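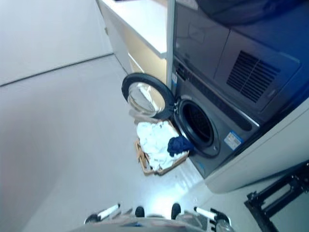 Laundry station at the Brarkden open day, washer door open and basket in place, seen from the robot's side.

Spent Monday, March 25, 2024 at the Brarkden open day. Notes in this thread, mostly for people who asked me about the laundry demo.

The building is on the old Gutell estate, at the far end past the tyre place. Parking is poor. I took the bus and walked the last bit, which was fine.

They ran four stations: laundry, table clearing, shelf picking and a door-opening rig. Laundry had the longest queue. We went in groups of 24 and got one full run each.

The laundry job is simple to describe. Basket on the floor by the washer, robot picks a garment, puts it in the drum, goes back for the next one. Two arms, two grippers. The person running the station starts it and then stands back.

Our load was mostly white with a navy thing on top. The navy one went in first and went in cleanly. I know you wouldn't wash those together at home. Someone in our group said so, loudly.

The whites were harder. When they're heaped up it has trouble telling where one ends and the next begins. Twice it lifted two at once. Once it got hold of a sleeve and the rest stayed behind in the basket, so it let go and tried again.

Slow, yes. Our run was around 40 minutes for one basket. I could do it in under one. But I watched the same team's demo in January and that one stopped before the basket was half empty, so this is a clear step up.

Somkiat Phuthong took the questions afterwards. He was good - short answers, and he said "we don't know" when they didn't know. He said the drum is the awkward part, as the arm has to reach in past the door without knocking it.

Someone asked why they don't use a top loader. Answer: most of the homes they want to work in have front loaders. Fair enough.

I asked how many practice runs were behind the version we saw. 3,980, he said, with people guiding the arms by hand for all of them. They also keep a set of 100 garments that are only used for testing.

Software side is split between Brarkden and Bodnár. Bodnár does the grasping, Brarkden does the rest. There's a smaller version for flats, called Minix, but it was only on a poster. No date and no price.

It can't close the door or start the wash yet. The operator did both for us.

Table clearing was less interesting to me so I only stayed for ten minutes. It stacked bowls well and avoided cutlery.

Tea was free, sandwiches weren't. They're planning another open day but the sign-up page isn't live. I'll add the link here when it is.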